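Foddale Community Policing Liaison Group
Minutes of the March meeting, Foddale library, upstairs room

Present: Valentina Garrido (chair), Mounir Mansour, Lumturie Milošević, Suha Yammine
Apologies: Velimir Pavlović
Meeting opened 6 pm. Previous minutes accepted without amendment.

1. Catalytic converter thefts
S. Yammine tabled the district summary. Reports from the Korness industrial estate are down on the previous quarter. Thefts from the commuter car park continue, mostly during weekday business hours. Operator to be asked again for a date on the fence repair.

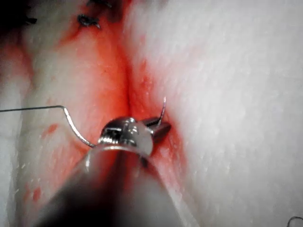 Curved needle held in the instrument's jaws over the incision.

2. Property marking program
738 items engraved and registered to date, mainly bicycles and power tools. The second engraver remains out of service and a replacement cheque has been drawn. Next marking day is Saturday at the Plutovden Street depot, 9 am to 12 noon. Owners must bring photo identification. Serial numbers will be recorded on the revised form only.
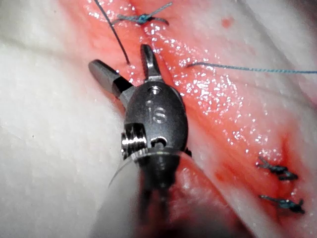

Instrument with jaws spread open over the tissue.

3. Omerović Lane lighting
M. Mansour reported 2 poles still unlit at the northern end. The utility has logged both under one work order and will not give a completion date. The group discussed whether a temporary solar unit would meet the council standard. Referred to council engineering for written advice.

4. Online reporting form
Residents have reported losing entries when the form times out. L. Milošević has forwarded the complaints to the district office. Offences in progress are still to be reported by telephone. Wording on the noticeboard to be changed to match. 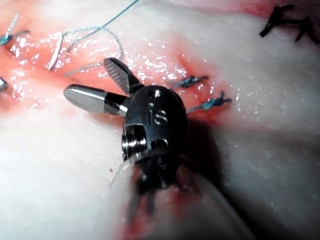 Instrument with jaws open above tissue. The letters "IS" are on the housing.

5. Correspondence
In: letter from the Korness traders' association requesting more evening patrols. Out: reply noting that rostering is a matter for the district inspector.

6. Actions
Fence repair date: V. Garrido
Lighting advice: M. Mansour
Noticeboard wording: L. Milošević
Engraver purchase: V. Pavlović

Meeting closed 7.35 pm. Next meeting same venue, date to be circulated.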